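Search Tilden
Search for:

In Defense of the Junk Basket
By Sharon Minja — May
478 shares 4 comments

I'm done sorting toys into little labeled bins. We did that for a whole winter, and it lasted about as long as my patience! Now it all goes in one big wire basket — puffer balls, blocks, a baseball, even a pipe fitting — with a cloth thrown on top.

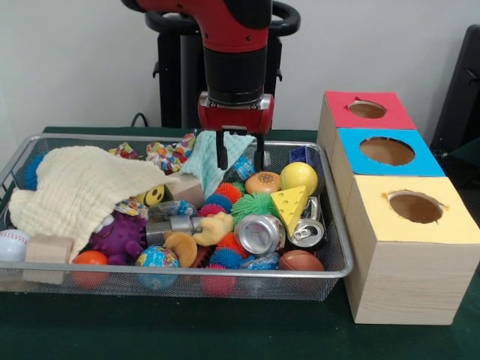

Lok-yiu Hsu wrote in to say that one basket just means everything gets dumped on the floor to find one ball. Fair enough, but dumping is half the fun, and scooping it all back in takes us one song.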